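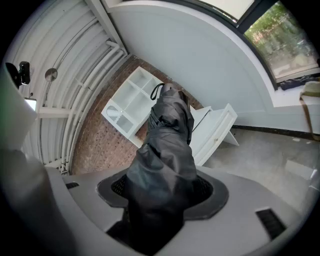

# 레젠(Lesen) 107호, 벽돌 벽과 흰 선반

스타스타빌(Stastavville) 수를로브(Surklow) 길에 있는 공용실 레젠 107호를 소개하는 페이지입니다. 내부 정리를 마치고 2020년 8월 14일에 올립니다. 방을 빌리기 전에 분위기를 확인하려는 분들이 참고하시면 됩니다.

**벽과 천장**
한쪽 벽은 붉은 계열의 벽돌이고 천장은 골이 진 흰색 금속 패널입니다. 흰 배관은 가리지 않고 그대로 두었습니다. 벽돌 벽에는 못을 박거나 테이프를 붙이지 말아 주세요. 포스터나 안내문이 필요하면 이젤을 빌려 드립니다.

**우산**
검은색 접이식 우산은 끝에 가는 고리 끈이 달려 있습니다. 우산은 접어서 끈으로 걸어 두는 것이 원칙입니다. 비 오는 날에는 입구에서 물기를 턴 뒤 들어와 주세요. 두고 간 우산은 9일 동안 보관합니다.

**선반**
벽돌 벽 쪽의 흰 선반은 레세넨(Räsänen) 목공소에 주문해 들여놓았습니다. 칸 대부분이 문 없이 트여 있고, 무늬가 들어간 흰 문이 달린 칸도 있습니다. 제작비는 배송을 포함해 약 521유로였습니다. 트인 칸은 이용하시는 동안 자유롭게 쓰셔도 되지만, 문이 달린 칸은 열지 말아 주세요.

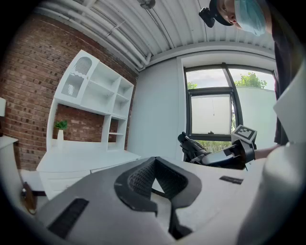 칸의 크기가 제각각이라 처음에는 무엇을 어디에 둘지 정하기가 어려웠습니다. 지금은 키가 낮은 물건부터 놓고, 오른쪽으로 단이 내려가는 흰 선반은 되도록 비워 둡니다. 아래쪽 칸 뒤로는 벽돌이 그대로 보여서 뒤판이 있는 가구보다 덜 답답합니다.

**화분**
왼쪽 아래 선반에는 길쭉한 흰 화병에 담긴 작은 초록 식물을 두었습니다. 물은 일주일에 2번 저희가 줍니다. 이용하시는 분은 따로 주지 않으셔도 됩니다. 선반을 쓰다가 화병을 옮기셨다면 나가실 때 제자리에 돌려놓아 주세요.

나머지 사진은 8월 안에 추가할 예정입니다. 예약과 열쇠 수령은 1층 안내 데스크에서 받습니다.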